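Search this site
Wednesday, November 15, 2023
By the Mumwood Archive team

# Mumwood Oral History Set

Transcripts of interviews with civil rights organizers in Kadis County, recorded for the Lobo project.

## Contents

- 18 interviews, 16 with full transcripts
- 2 with summaries only, at the speakers' request
- 6 topic codes, including voter drives, school boycotts and housing
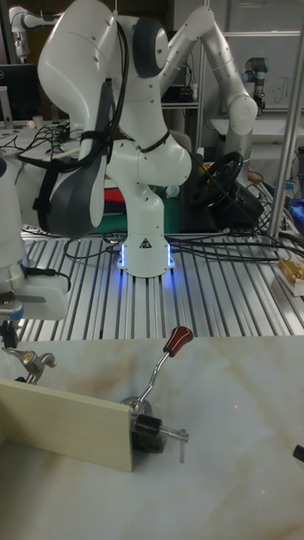 Speaker names are kept where a signed release exists. All others carry a code. Place names are left as spoken; spelling variants are listed in `places.csv`.

## Known gaps

Rural speakers are underrepresented. Audio is held by Cenelum and is not part of this release. Topic codes were last revised in September.
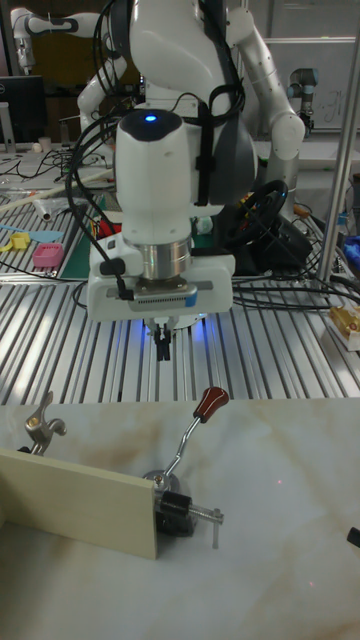
*Robot arm wrist with camera module and gripper body.*

Contact | © 2023 Mumwood Archive | Back to top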